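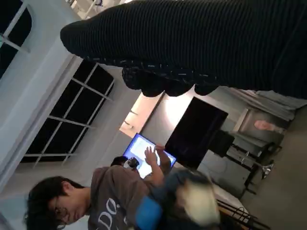 Black ribbed fabric, likely a knit, with a lighter speckled trim along the fold.

How to wash and fold a thick ribbed knit

By Victor Lema

Ribbed knits are warm and strong, but they lose their shape easily if we treat them like a T-shirt. I have washed mine at home in this way every winter, and the ribs still stand up well.

Before washing
Read the label first. If it says 100 % wool, use only cool water and a wool soap. Turn the garment inside out and close all buttons or zips.

Washing
Fill a basin with water and add a small spoon of soap. Press the knit gently under the water for a few minutes. Do not rub it and do not twist it. Dark colours can give off some dye the first time, so wash a black knit alone. Rinse until the water stays clear.

Drying
Roll the garment in a towel and press with your hands. Then lay it flat on a dry towel, with the ribs straight, and push the lower edge back into its place. A thick one can need up to 48 hours. Turn it over once – in the evening is fine. Keep it away from the radiator.

Folding
Lay it face down. Bring both sleeves to the back, then fold the sides to the middle, following the line of the ribs. Fold the bottom up to the shoulders, only once if the knit is very thick. Smooth the trim with your palm, or it will dry and stay in lumps.

Store it on a shelf, not on a hanger. In December I take mine out one day before I want to wear it, and the fold marks go away.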